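25 Nov 2024

# Why do jumpers go baggy at the cuffs?

Textiles module, project report, second draft (the first one was far too long and had a whole page on sheep)

I picked this because of one jumper. It's a green one I got from the Işık market stall in Plunthorpe two years ago, and by the second winter I could fit both hands down one sleeve. My gran has a cardigan from 1969 with cuffs that still grip like elastic bands, so I wanted to know what had changed, or whether I was just bad at laundry. (Partly that, as you'll see.)

## What ribbing is and why it's on everything

Most of the project ended up being about rib knit. A plain knitted fabric has all its knit stitches facing one way, and it's fairly flat and a bit stretchy. A rib swaps between knit and purl stitches in columns, so some columns stand up and others sink back. When nobody's pulling it, the fabric closes up sideways like an accordion, and when you push your hand through it opens out and then, if all goes well, closes again.

The standard ones are 1x1 (one knit, one purl) and 2x2. I knitted a square of each. The 2x2 felt chunkier and pulled in more, but I'm not a very even knitter so I wouldn't bet money on my squares! My tutor said to put them in the appendix anyway.

Once I'd started I couldn't stop looking at surfaces. Bus seats, sock tops, gloves, the collar of whoever was in front of me in the lunch queue, and floors as well, which took up an evening I should have spent on my method section. Carpet tiles can be turned as they're laid so the stripes don't all run the same way, and I'd walked over them for years without noticing.
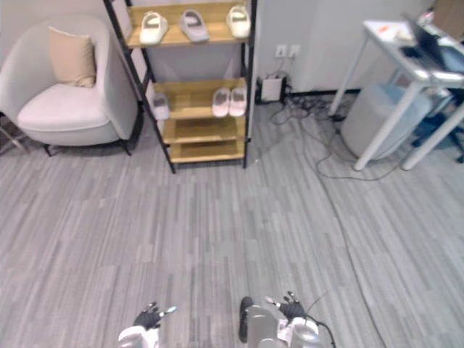
## What I did

I did two things: a questionnaire and a wash test.

The questionnaire went round my year and the knitting group at Modden library, and I got 53 replies. I asked what the person's oldest jumper was, what it was made of, how they washed it and which bit had gone wrong first. Looking back, I should have asked how they dried it as well. I only thought of that after it had all gone out, and it's the biggest hole in the project.

For the wash test I bought Ultier yarn in wool, cotton and acrylic, in the same thickness, and knitted a cuff in 2x2 rib from each. Then I measured them flat, stretched each one over a jam jar overnight, took it off, let it rest for an hour and measured again. After that they went through 13 washes at 30 degrees, with the jam jar in between every time. My flatmates were very patient about the jam jars.

I kept a notebook page per cuff. The cotton page has tea on it, but I could still read the numbers.

## What happened

The cotton cuff lost its shape first, and by a long way. By the fifth wash it was hanging off the jar. Cotton is strong but hasn't got much spring in it, so once the stitches are pulled open there's nothing in the yarn itself to bring them back. A lot of shop jumpers get round this by running a bit of elastane through the rib, and that works nicely until the elastane wears out.

Wool did best. The fibre is naturally crimped, a bit like a very tiny spring, and mine went back to nearly its starting width each time. It did go slightly fuzzy. Acrylic was in the middle and was the one I found hardest to judge, as it kept its shape for ages and then seemed to give up all at once near the end.

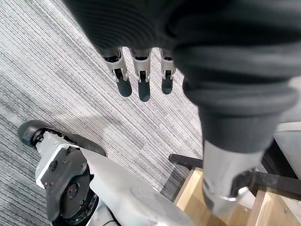

*Dark grey ribbed sleeve fabric in soft folds, with jointed fingers below and grey carpet behind.*

The questionnaire mostly agreed with the cuffs. People with old wool jumpers complained about moths and elbows, and people with cotton ones complained about cuffs and hems. Acrylic owners mainly complained about bobbles. One person wrote a very long answer about a fisherman's jumper and a tumble dryer, and I felt for them.

## Folding and hanging

This bit wasn't in my plan, but so many replies mentioned it that I had to put something in. Loads of people hang their jumpers, and a heavy knit on a hanger is being stretched by its own weight the whole time, day and night. The shoulders get those little pointy bumps and the hem creeps down. Folding leaves creases, but creases come out with a bit of steam and a stretched hem mostly doesn't.

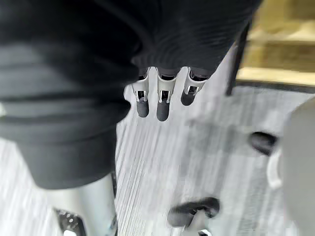
*Dark charcoal fabric with broad creases on one side and fine ribbing on the other.*

I'd like to have tested this properly. You'd need two matching jumpers, one folded and one hung, and a few months, and I had until the end of November.

## Problems

- One cuff of each yarn isn't enough. If my cotton cuff was badly knitted then my main result is wobbly.
- A jam jar isn't a wrist. It doesn't get pushed up over an elbow to do the washing up.
- I measured with a school ruler, so anything smaller than a millimetre is a guess.
- No question about drying (see above, still annoyed).

## What I'd say to somebody with a baggy cuff

If it's wool, wet the cuff in warm water, squeeze it in a towel, push the ribs together with your fingers and leave it flat. Gran's method, and it worked on the wool sample. For cotton you can thread shirring elastic along the inside, which is fiddly but not hard. I did the green jumper that way and the left sleeve came out much better than the right.

Appendix A has the measurements, Appendix B has the questionnaire, and the knitted squares are in the envelope stapled to the back.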